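Revised 12/27/20

# Cleaning and Re-Pasting an Older Desktop Tower

This procedure applies to mid-size office towers with a removable side panel. It was written for the machines in the Hillberg and Giltdale offices, but the steps carry over to most desktops of the same layout.

## Before opening the case

1. Back up any data that exists only on the internal drive.
2. Shut down from the operating system, then switch off the power supply if it has a switch.
3. Unplug the power cord and every other cable.
4. Hold the power button for ten seconds to drain the remaining charge.
5. Touch bare metal on the case, or wear a grounded wrist strap.

Lay the tower on its side with the removable panel facing up. Take off the panel and set it aside with its screws in a cup.
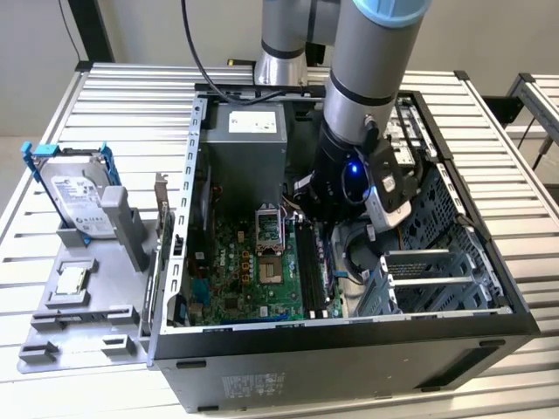
Does the power supply need to be opened for cleaning? Leave it sealed and blow short bursts of air through the vents from outside; the capacitors inside can hold a dangerous charge long after the cord is pulled.

## Removing dust

Use canned air or an electric duster on its low setting. Keep the nozzle a few inches away and work from the top of the case toward the bottom. Hold each fan still with a finger or a plastic stick – an unpowered fan spun by air can damage its bearings. Wipe fan blades with a dry cotton swab.

## Replacing thermal paste

1. Unplug the CPU fan lead and loosen the heat sink screws in a cross pattern, a half turn at a time.
2. Twist the heat sink slightly before lifting. If it resists, stop and run the machine for five minutes to soften the old paste, then repeat the shutdown steps.
3. Clean both surfaces with isopropyl alcohol and a lint-free cloth.
4. Apply a pea-sized dot of paste. We use Jacquet.
5. Refit the heat sink, tighten in the same cross pattern and reconnect the fan.

## Checking the result

Close the case, boot and let the machine idle. The CPU should settle near 40 °C. If it climbs well past that at idle, reseat the heat sink. Log the fan speed too – ours reads 1388 rpm at idle.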